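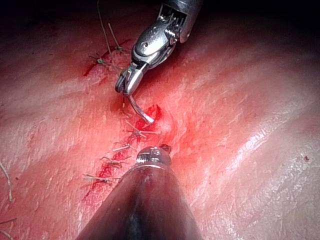

4.2 Spacing of the stitches

We had hoped, when we began the closures at Jevura, that spacing would more or less look after itself, and for the patient reader we will say plainly that it took a good deal of care. Each line was closed with separate knotted stitches, and we left the tails short so the knots could be found again later. Of the 62 closures we kept, 14 were set aside for the reading of knots alone. 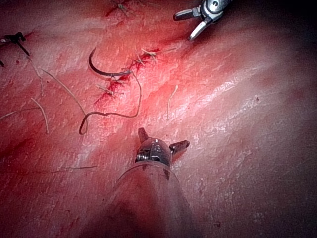
Figure 6. Tied stitches along a closed incision, with pale tan suture tails.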